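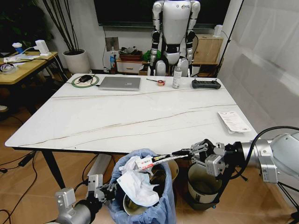
Friday. Continued with the household water log, which I had let slide through most of September. The meter read 2491 at seven this morning. The previous entry is in pencil and partly rubbed out, so the interval figure is unreliable and I have marked it as such. The rubbish is a separate column now, after Orsolya Farkas asked why I record what comes out of the tap and ignore what goes into the bin. She has a point. A bin with a blue plastic liner, standing on the floor by a white table with brown veining, with a crumpled white plastic bag already in it, is mostly air. Volume tells me very little. I shall record mass only, weighed once a week, liner included.

The water side is more interesting. The kitchen tap was delivering too much for the size of the sink, so I fitted the Drondent restrictor from the drawer. Method: fill the measuring jug to the line, time it, empty it, repeat. The spread between runs was wider than I would like, and I put most of it down to my thumb on the stopwatch. Flow is visibly lower. Whether total use falls is another question - rinsing takes longer at the lower rate, and a person who stands there until the plate is clean will use whatever the plate needs.

The cistern is the larger item. Lowered the float by 2 turns of the screw and left it. The flush still clears. I do not want to go further, having read Erzsébet Deák's notes on the same valve, where she went one turn too far and ended up flushing twice, which cost her more than she saved. Her notes are good but she gives no pressures.

Pressure here: not measured. Allen still has the gauge. Wrote to him at lunch.

Afternoon spent on the butt behind the shed. It holds 180 litres by the label, less in practice, as the tap sits well above the base and whatever is below it stays there as sludge. Drained it to the tap, tipped the rest on the currants, scrubbed the inside with the long brush. The downpipe diverter was half blocked with moss. Cleared it and refitted the clip the right way up this time. The overflow still drips on to the slab and not into the gully. To be corrected with a longer elbow, some 400 mm, if the Skivimau fitting comes in the same diameter. Their catalogue lists outside diameter for pipe and inside diameter for elbows, and does not say so anywhere that I could find.

Judit Kovács rang about five. She leaves her meter unread for a year at a time and compares bills. It is less work and for her purposes it is adequate. My objection is that a slow leak at the cistern would sit unnoticed for months, and that is the fault I am most likely to have.

To do: overnight test. No water after eleven, read the meter, read it again before anyone fills the kettle. Tell Simon, who gets up for a glass at three and will spoil the result otherwise.

Gauge. Elbow. New batteries for the kitchen scale.

3 comments
Share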